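Renting a Furnished Room from a Distance: Notes for Incoming Staff and Scholars

Each February I receive a number of inquiries from people who have accepted a short appointment in another city and must find a furnished room before they arrive. Having served as housing liaison for visiting staff at the Onishi Institute, I have set down my usual advice in one place. It reflects my own views and should not be read as the policy of the Institute.

The first matter is timing. Applicants tend to begin either far too early or in the final week. For a stay of 3 months or less, I recommend beginning the search 30 days before the start date. Landlords of furnished rooms seldom know their vacancies much further ahead than that, and an early promise is often withdrawn when a longer tenancy is offered to them.
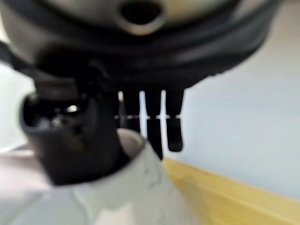 The Listing

A listing should state the rent, the deposit, the length of the term, and which utilities are included. Where any of these is missing, write and ask before arranging a viewing. Mr. Wilfredo Lumanlan, who came to us last year from a post in Kovdale, sent the same short message to every landlord on his list and discarded those who answered only in part. He signed a lease within the week.

Please be careful with the word "furnished." It has no fixed meaning. In one building it covers a bed, a desk, and a full kitchen; in another it covers a mattress and a lamp. Request an inventory in writing and have it attached to the lease. The same list will be used when you leave, and any item missing from it may become a subject of dispute.

Shared homes call for further questions. Ask who holds the main lease and whether that person has the owner's consent to sublet. Ask how the bills are divided, who cleans the common areas, and whether overnight guests are allowed.

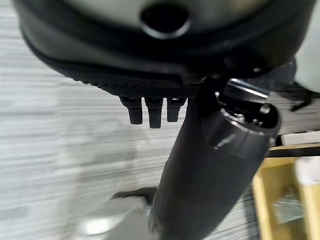

It is also reasonable to ask for the names of the other residents and for a brief call with at least one of them. Dr. Hsin-yi Hsieh declined an otherwise suitable room on Prukosmont Avenue after such a call, having learned that the household kept very late hours. Her own shifts began at 5 a.m. The landlord had not thought to mention it, and I do not believe he meant any harm by the omission.

Payment and Deposits

No money should be sent before a lease has been seen and read in full. This rule applies even where the landlord is pleasant, the photographs are good, and several other parties are said to be waiting. Pressure to pay at once is the most common feature of the complaints that reach my desk. A wire transfer to a personal account, requested before any document has been signed, should be declined.

If you cannot attend a viewing, ask a colleague to go on your behalf. Our office keeps a short list of staff who are willing to do so, among them Ms. Toshiko Fukuda and Mr. Isamu Oda. They will check the locks, the water pressure, and the windows, and they will confirm that the person showing the room has keys to it. A live video call is an acceptable second choice — a recorded tour is not.

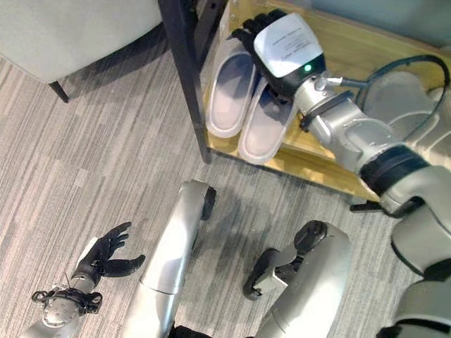 Deposit rules vary from place to place, and the local tenant office will usually explain them free of charge. Keep the receipt, a signed copy of the lease, and the inventory together. Mr. Shota Hirano waited a long time for the return of his deposit, and the delay could be traced to a receipt he had left in a desk drawer at work.

Some newcomers prefer to book temporary lodging and search in person. I have no objection to this where funds allow. Flirnura House, near the east gate, accepts visitors for up to 2 weeks, and a search conducted on foot often yields rooms that were never advertised. The drawback is cost, and the strain of viewing rooms during the first days of a new post.
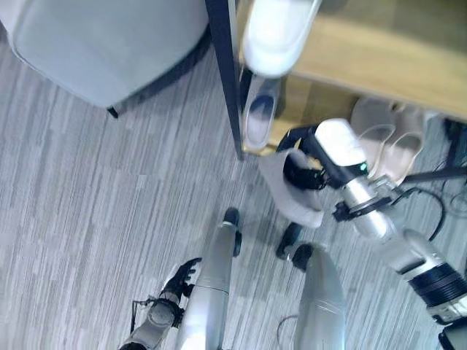
Departure deserves the same care as arrival. Most leases ask for 30 days' notice in writing, even where the end date is already stated. Send the notice by a method that records delivery, and request a joint inspection during daylight hours. Leave a forwarding address with the landlord and with the post office.

Staff who wish to have a lease looked over may bring it to my office in the morning, before 11 a.m. I am not a lawyer and cannot give legal advice, but I have read a great many of these documents and can usually point to the clauses that merit a second question. Copies left at the front desk will be returned by internal mail.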